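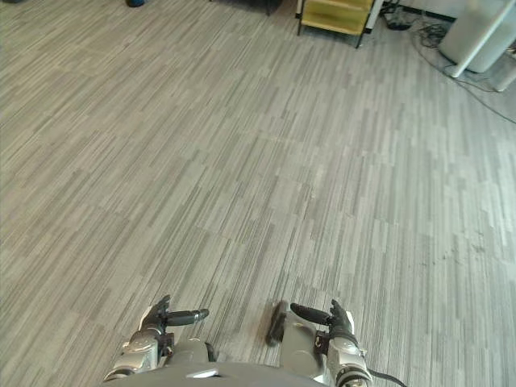
条形块毯

条形块毯,又称长条拼块地毯、板条式块毯,是块状地毯的一类,单块呈狭长矩形,以多块拼接的方式覆盖室内地面。与整幅满铺的卷材地毯相比,条形块毯在生产阶段即裁切成固定规格,现场逐块铺设,损坏后可单独更换。与方形块毯相比,其长宽比较大,接缝的方向性明显,铺设后的整体外观接近条形木地板。

条形块毯最初用于办公室、走廊和候机区域,后来进入起居室、公寓公共休息区和展示空间。起居区使用时,它通常与沙发、边几等较重的家具配合,家具沿墙或沿房间一侧布置,中部保留通行地面。

名称

中文里对这类产品的称呼并不统一。施工图和采购清单多写作“条形块毯”或“长条块毯”,零售渠道常写作“拼接地毯(长条款)”。“板条毯”是较早的译名,取自木地板中的“板条”一词,现已少用。“方块毯”严格说只指正方形单块,但口语中常把条形产品也包括在内,订货时容易出错,应以单块尺寸为准。

“块毯”一词在另一种用法中指摆放在地面局部的独立地毯,如沙发前或床边的小块地毯。两者没有结构上的关系。为避免混淆,部分厂家在说明书中把前者写作“拼块地毯”,把后者写作“活动地毯”。

单块的各个部位也有固定的叫法。长边称纵边,短边称端边;铺设后相邻两行之间的缝称行缝,同一行内首尾相接的缝称端缝。背面印有箭头,指示绒头的倒伏方向,称绒向标。行业中所说的“顺绒”“逆绒”均以绒向标为参照。

结构

条形块毯由上至下一般分为绒面层、基布、预涂层和背衬。

绒面层由纱线构成,常见为圈绒、割绒以及圈割结合。圈绒的纱线保持完整的环状,耐磨性较好,表面纹理较硬;割绒的环顶被剪开,触感较软,受压后容易显出痕迹。用于通行区域的条形块毯以低矮圈绒为主。纱线材料多为锦纶,也有丙纶和羊毛混纺产品。锦纶的回弹性较好,经受家具脚的长期压力后恢复较快;丙纶吸水率低,抗渍,但受压后恢复较慢。

基布承载绒头,多为无纺布。簇绒机的针把纱线穿过基布,在正面形成绒圈。基布的尺寸稳定性影响裁切精度,基布受潮或受热后若发生收缩,成品的纵边会出现弧度,拼接时行缝宽窄不一。

预涂层把绒圈的根部固定在基布上,防止抽丝。预涂不足时,圈绒在裁切边缘处容易脱出,这类脱出的纱头称为边丝。

背衬提供重量和平整度,常见材料有聚氯乙烯、改性沥青、聚氨酯和热塑性聚烯烃。条形块毯较窄,端部容易翘起,对背衬的平整性要求高于方形块毯。背衬内通常夹有一层玻璃纤维,用来抑制热胀冷缩。部分产品在背衬之下另附缓冲层,走动时脚感较软,但沙发、书柜等重物下方的压陷也更明显。

总厚度随结构而变。以Dillomov的低圈绒产品线为例,标准型总厚6毫米,附缓冲层的型号总厚8毫米,两者混铺时行缝处会形成2毫米的高差。该厂的安装说明要求同一连续地面内只使用一种型号,不同型号在门口处以收口条分隔。

纹样

条纹与线纹

条形块毯最常见的纹样是沿纵边方向延伸的细线纹。细线由不同明度的纱线交替排列形成,灰色系产品通常由浅灰、中灰和炭灰组成,单根线条较细,近看为彼此平行的条纹,远看则合成为一片带有方向感的灰色。线条的深浅分布可以是均匀的,也可以是不规则的。不规则分布的产品在拼接时不要求相邻两块的线条对齐,对铺设误差的容许度较高。

线纹在不同光线下的表现有较大差异。侧光照射时,绒头朝向光源的部分较亮,背向光源的部分较暗,同一种颜色的纱线会显出明暗相间的带状变化。这一现象称为光向差,由绒头方向和观察角度共同造成,与染色批次的色差不同。判断时可把单块原地转过半圈,若明暗随之改变,则属于光向差;若明暗不变,则可能为批次色差。

渐变纹

渐变纹产品在一块之内由一种颜色过渡到另一种颜色,铺设时须按编号排列。条形块毯的渐变通常沿纵向展开,适合在走廊与起居区之间做过渡。渐变纹产品的备用块必须按编号分别留存,管理成本较高。

素色

素色条形块毯的接缝最为明显。由于没有纹样遮掩,行缝和端缝会连成清楚的网格。素色产品多用圈割结合的绒面,借助高低起伏的质感来减弱接缝。

排列方式

条形块毯的排列方式决定了接缝在地面上的走向,也影响家具摆放后的观感。

错缝排列:相邻两行的端缝相互错开,端缝在地面上不形成连续的横线。错开的距离可以固定,也可以随机。固定错距时,端缝沿斜向依次递进,从高处看为阶梯状的折线;随机错距时看不出规律。错缝排列是起居区的常用方式。

对缝排列:所有端缝对齐,行缝与端缝构成规则的矩形网格。该方式对裁切精度要求较高,微小误差会在长距离上累积。

人字排列:相邻两块成直角交错。人字排列的边角裁切量大,损耗高于错缝排列,常见于面积较小的入口区。

篮编排列:若干块平行排列为一组,相邻各组转过直角。线纹产品采用篮编排列时,明暗对比会因绒向改变而加强。

在矩形房间内,纵边方向多与主要光源方向一致,行缝的阴影较浅。沙发等长形家具靠墙摆放时,条纹可与沙发前沿平行,也可与其成角度。平行布置时,沙发前沿若与墙面略有偏斜,条纹会使偏斜变得明显;成角度布置时,这一偏斜不易察觉,但沿墙的裁切工作量增加。

铺设

基层准备

铺设前的基层应干燥、平整、无油污。水泥基层上的裂缝和凹坑须以修补材料填平,凸起处打磨。条形块毯的端部对凹陷较敏感,基层若在端缝处下陷,端部悬空,走动时会上下活动,最终导致翘边。基层残留的旧胶须清除,部分旧胶中的成分会迁移到背衬内,使背衬变软。

块毯运抵现场后,应拆开外箱,在使用环境中平放一段时间,使其温度与室内一致。竖直放置或叠放过高会造成弯曲,已弯曲的单块须背面朝上平放,待恢复后再铺。

放线

放线从房间的主要观察方向开始。以房间入口为参照,确定一条与纵边平行的基准线和一条与之垂直的辅助线,两线交点为起铺点。起铺点的位置应使沿墙两侧的裁切宽度接近,避免一侧出现过窄的条。窄条在踢脚线旁受力不均,容易松动。

家具已定位的房间,放线时还须考虑家具覆盖的范围。Gunnlaugsson在其铺设图例中把地面分为“露面区”和“覆盖区”,前者为日常可见和通行的部分,后者为沙发、柜体等下方的部分。裁切块和绒面有轻微瑕疵的块安排在覆盖区,整块安排在露面区。这种分法后来也见于其他厂家的图例。

固定

条形块毯的固定方式有三种:满涂压敏胶、局部点胶和连接片。压敏胶在基层上形成一层保持黏性的薄膜,块毯可以揭起再贴。局部点胶只在四角和端部施胶,用胶量少,适合短期使用的空间。连接片为带黏性的薄片,黏面朝上置于四角交汇处,把相邻块连成整体,块毯与基层之间不黏结。

错缝排列使用连接片时,连接片应置于端缝与行缝相交的位置,每处T形接点用一片。只在行缝中部设置连接片,端部仍可能翘起。
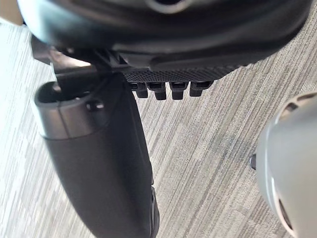
外壳下缘的细密网纹带与成排小片,近景。

裁切与收口

裁切在背面进行,以直尺压住划线后用勾刀或直刃刀切断背衬,再折开剪断绒面。从正面裁切会切断绒圈,边缘产生毛头。靠墙处的裁切采用套裁法:将待裁块叠放在最后一块整块之上,另取一块紧贴墙面,沿其内侧边在待裁块上划线,裁下的部分即为所需尺寸。

与木地板、瓷砖相接处用收口条过渡。收口条的高度应与块毯总厚度对应,过高会绊脚,过低则露出背衬边。弧形墙面和柱脚处先制作纸样,再转划到背面。

铺设时行进方向应一致,不宜由两端同时向中间铺。两名操作者从两端铺向中间时,各自的推压力度不同,会合处往往出现放不下整块或留有缝隙的情况。推压过紧也会造成问题:块与块之间的压力使接缝处向上拱起,形成纵向的棱,称为起脊。

起居区的家具配置

条形块毯的表面较平,承重家具可以直接放置,但仍须考虑脚部形状、重量分布与移动频率。

沙发

沙发是起居区中覆盖面积最大的家具。底部落地或接近落地的沙发,重量沿底框分布,对绒面的单位压力较小,压痕呈长条形;高脚沙发的重量集中在几个支点上,压痕较深,但下方便于清扫。

皮面沙发与灰色线纹块毯的组合较为常见。米白、奶油色等浅色皮面与灰色地面的明度差较大,家具轮廓清楚;深色皮面则与炭灰色条纹接近,轮廓较弱。浅色皮面的下缘靠近地面,容易沾上灰尘和绒毛,新铺的块毯在最初阶段会有少量浮毛脱落,应在浮毛清理后再把浅色沙发移入。

沙发的软包工艺对清洁有直接影响。靠背常见的拉点工艺以纵横缝线把软包分成方格,在缝线交会处向内收紧,形成凹点,凹点处易积存碎屑。坐垫常见的纵向分条工艺以较深的沟槽把坐面分为若干圆鼓的条,沟槽由靠背一侧通向前沿,碎屑沿沟槽滑落,最终落到沙发前沿与地毯相接的位置。因此在清洁次序上,坐面先于地面。头枕若为独立软包,头枕之间的间隙也应一并清理。

皮面上缘和头枕顶部长期与头发、手部接触,颜色可能逐渐加深。此类污渍应以皮革专用清洁剂处理,不得使用地毯清洁剂。地毯清洁剂多呈碱性,会使皮面涂层失光。
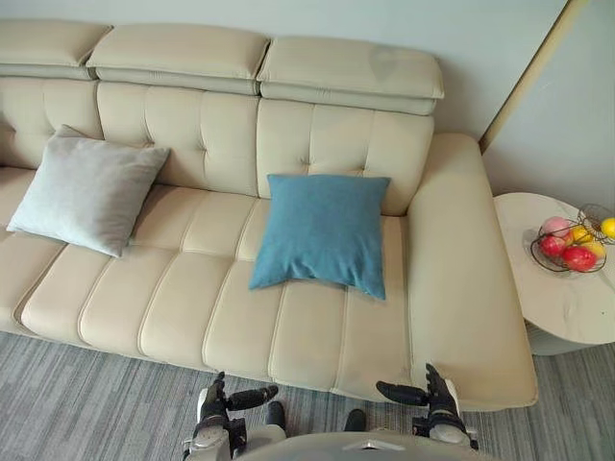
靠枕的摆放属于日常整理的范围。方形靠枕可以立放,也可以一角朝下斜靠,前者下缘与坐面接触,较为稳定,后者占用的坐面较少,但容易滑落。在带有纵向沟槽的坐面上,立放的靠枕下缘跨在沟槽之上,受力不连续,久放后下缘向前鼓出。斜放的靠枕以一角嵌入沟槽时反而不易移动。

绒面靠枕的表面有倒顺之分,手掌抚过后留下深浅不同的痕迹,整理时应顺同一方向抚平。蓝色系绒面的深浅变化尤其容易看出。不同深浅的蓝色靠枕同时使用时,通常把饱和度较高的一只放在靠近扶手的一端,灰度较高的一只放在另一端,使坐面中部空出。这一做法没有技术上的必要,属于陈设习惯。

靠枕的填充物有羽绒、化纤棉和乳胶碎粒等。化纤棉填充的靠枕回弹快,外形圆鼓,表面褶皱少;羽绒填充的靠枕受压后需要拍打恢复。靠枕落地后应先拍去沾附的纤维再放回坐面。圈绒块毯的绒面较粗,绒面靠枕在上面拖动会磨损绒毛,不宜作为地面坐垫使用。

边几

边几多放在沙发扶手外侧,台面高度与扶手接近或略高。圆形边几没有突出的角,适合放在通行路线旁。以圆柱形底座支承的边几,底座与地毯的接触面较大,压痕为圆形,移动后比四脚边几的压痕容易看出,但深度较浅。

边几在块毯上的稳定性取决于底座是否跨越接缝。底座恰好压在起脊或高低不平的行缝上时,台面会轻微摇晃,可将边几沿条纹方向移动至整块中央。浅色台面上的器物宜带有底垫,金属丝编成的果篮、杯架等底部接触点小,容易在漆面上留下划痕。

台面器物的整理原则与地面相关:器物越靠近台面边缘,碰落的可能越大,而圈绒块毯对碎屑、果汁和咖啡的清理均比硬质地面费时。网状果篮的空隙允许果皮碎屑和水滴落到台面上,放置水果前应擦干。

压痕

家具压痕分为绒面压痕和背衬压痕。绒面压痕由绒头倒伏造成,在家具移开后可用蒸汽与软刷恢复。背衬压痕由背衬材料受压变形造成,蒸汽无法消除。发泡背衬出现背衬压痕的可能性高于实心背衬。

压痕的判断可从背面进行:揭起单块,用手指触摸背面,背面平整的为绒面压痕,背面有相应凹陷的为背衬压痕。后者可把该块与覆盖区的另一块对调。

为减小压痕,可在家具脚下加垫片。垫片的颜色应与家具脚一致,不宜使用会析出增塑剂的软质塑料,后者在浅色绒面上可能留下黄印。沙发这类很少移动的家具,可在每次换季清洁时沿条纹方向稍作移位。

维护

日常清扫

圈绒块毯的日常清扫以吸尘为主。吸尘路线应包括顺绒和逆绒两个方向:顺绒吸取表面浮尘,逆绒使倒伏的绒头立起,吸出根部的颗粒。对错缝排列的地面,吸头顺纵边推进时不易卡在端缝上。带有转刷的吸头可用于割绒,用于圈绒时须把转刷升起或关闭,转刷会勾出绒圈。

沙发前沿、边几底座周围和墙边三处的积尘最多。沙发底部若与地面之间有缝隙,应使用扁吸嘴;底部落地的沙发只能移开后清扫。

清扫次序一般由高至低:先收起台面器物,擦拭台面;再取下靠枕拍打;然后清理靠背凹点和坐面沟槽;最后吸地。次序颠倒时,台面和坐面落下的碎屑会再次污染地面。

Gernum公寓的清洁规程由Sólveig Bech编写,规定公共起居室的地面每月逆绒吸尘2次,其余时间只做顺绒吸尘。规程的附注指出,逆绒吸尘过于频繁会加快通行路线上绒头的磨损,在灰色线纹产品上表现为浅色线条先行变暗。

局部去渍

液体洒落后应先用白色吸水布按压,由外向内,不可揉搓。水溶性污渍用清水和中性清洁剂处理;油性污渍用少量溶剂型去渍剂,先在覆盖区的备用块上试验,确认不褪色、不软化背衬后再使用。

条形块毯的优点在于可把受污块整块取出处理。取出时以薄片工具从端边撬起,纵边受力过大会折断背衬中的玻璃纤维层。取出的单块在水槽中以流水冲洗背面至正面方向,平放晾干,待背衬完全干燥后按绒向标放回。未干透即放回,会使压敏胶失去黏性,并在接缝处产生异味。

口香糖、蜡等遇冷变脆的污物用冰袋降温后敲碎吸除。墨水和染发剂等着色性污渍难以完全去除,多数情况下直接更换。

深层清洁

深层清洁的方法有干泡、粉末和热水抽吸。条形块毯接缝多,热水抽吸时水分会沿接缝进入背面,须控制用水量并加强通风。粉末清洁不使用大量水,适合不能长时间停用的空间,但粉末残留在绒根处会使灰色变浅,清洁后须反复吸尘。

进行深层清洁时,浅色皮面家具应移出,或以不掉色的防护膜包住下缘。报纸和有色布料受潮后会染色,不得用作隔垫。 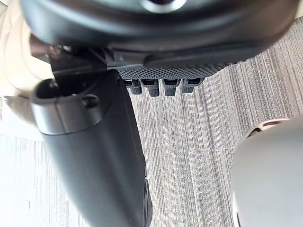 深灰色弧形外壳与长形构件的近景,构件端盖上有小圆孔。

更换与轮换

条形块毯的更换以单块为单位。更换前须核对型号、批次和绒向。新块的绒面尚未磨损,放入使用多年的地面后,颜色常较周围鲜明。常用的处理方法是轮换:把覆盖区的旧块移到需要更换的位置,新块放入覆盖区。覆盖区的旧块使用时间与露面区相同,受光和磨损较少,色差小于新块。

轮换也可以作为定期维护进行。房间入口至沙发之间的通行路线磨损最快,沙发下方几乎没有磨损,两者互换可以延长整片地面的使用年限。Mikkel Arnardóttir在Kultach接待厅的维护记录中采用了编号平面图,每一行以字母表示,行内各块以序号表示,轮换后在图上注明原位置。记录显示,第一次全面轮换后,入口处与大厅中部的明度差已不易分辨,而墙边受日照褪色的块移入中部后仍可看出。记录由此把受日照的块单独列为一类,只在同类之间互换。

备用块应平放保存,绒面对绒面、背面对背面叠放。长期叠放时背面若直接压在绒面上,背衬纹理会印在绒头上。备用块应避免光照,但完全避光保存的块与使用中的块色差会逐年增大。Damir Babić主张把备用块直接铺在储藏间或柜体下方,使其与主地面同步老化。这一做法占用空间少,缺点是取用时须移动重物。

常见缺陷

翘边:端部或角部向上弯曲。原因包括背衬收缩、连接片位置不当、基层凹陷和局部受潮。轻微翘边可补加连接片并压重物;背衬已收缩的,须更换。

起脊:行缝处拱起成棱。原因为铺设过紧或室内湿度升高后基布膨胀。处理时揭起靠墙的一行,重新裁切后放松整片。

露缝:相邻块之间露出基层。原因为铺设过松、裁切误差或背衬收缩。深色基层在浅灰色块毯下的露缝尤为显眼,可在铺设前对基层作涂色处理。

边丝:裁切边缘脱出的纱头。应以剪刀齐绒面剪平,不可拉扯。拉扯圈绒边丝会使整行绒圈脱出。

反向:个别单块的绒向与周围不一致,在侧光下表现为一块偏亮或偏暗。原因为铺设时忽略绒向标。有些设计有意采用反向排列以强化条块感,验收时应对照图纸判断。

偏斜:条纹与墙面或家具前沿不平行。原因多为放线误差,行数越多越明显。

选用

选用条形块毯时,通常依次考虑通行强度、家具重量、光线和清洁条件。通行强度高的空间选低矮圈绒和实心背衬;以坐为主的起居区可选略高的绒面和缓冲背衬,但沙发和边几下方须加垫片。

光线对纹样的影响应在现场判断。样块面积小,明暗变化不明显,厂家样册中的图样也多在正面光下拍摄。Svend Dalsgaard建议至少以一个箱包装的数量在现场试铺,上午和傍晚各看一次,并从坐姿和站姿分别观察。坐在沙发上看到的地面角度较低,线纹被压缩,对比显得更强;站立俯视时,细线分散,整体较为平和。

浅灰与炭灰混合的线纹对灰尘和浅色纤维都有一定遮掩作用,单一的深色地面容易显出灰尘,单一的浅色地面容易显出污渍。但遮掩作用也使小物件难以寻找,螺钉、耳环、药片等落在灰色线纹地面上不易发现,吸尘前宜用低角度的手电光照射检查。

在与家具的配色上,Yoon-hee Shim把灰色线纹地面归为“中性方向性地面”,认为其上宜放置轮廓简单、体量完整的浅色家具,彩色只出现在靠枕一类可更换的织物上。这一归类在室内陈设的教学材料中有时被引用,但对“方向性”的定义存在不同意见:一种以条纹的走向为准,另一种以单块的纵边为准。二者在线纹产品上一致,在素色产品上则不同。

声学与舒适性

块毯能够降低脚步声和物体落地声。圈绒实心背衬产品主要吸收较高频率的声音,对楼板撞击声的改善有限;附缓冲层的产品对撞击声的改善较为明显。皮面沙发表面致密,吸声能力弱于布面沙发,在以皮面家具为主的房间里,地毯承担的吸声比例相应较高。

脚感受绒高、绒密和背衬共同影响。低矮圈绒的脚感偏硬,赤脚行走时能感觉到绒圈的纹理。推车、带轮座椅和吸尘器在低矮圈绒上移动阻力较小,在高绒面上阻力较大;顺条纹方向与垂直条纹方向的滚动阻力也略有差别,后者会跨过更多行缝。

静电在干燥季节较为突出。锦纶绒面常加入导电纤维,或在后处理时施加抗静电剂。抗静电剂会随清洗逐渐减少,导电纤维则保持有效。

废弃与回收

条形块毯的绒面与背衬由不同材料组成,回收前须分离。锦纶绒面可以机械剥离后再造粒,聚烯烃背衬可以重新熔融。聚氯乙烯背衬的回收需要专门设备。以连接片固定的块毯背面无残胶,适合直接再使用;满涂压敏胶的块毯背面沾有胶层和基层粉尘,再使用前须撒滑石粉或覆膜。

拆除时应把露面区和覆盖区的单块分别码放。覆盖区的单块绒面保存较好,常用于面积较小的房间。带有背衬压痕的单块可裁去受压部分,用作靠墙的窄块。

参见

方形块毯
卷材地毯
簇绒
收口条
皮革软包
边几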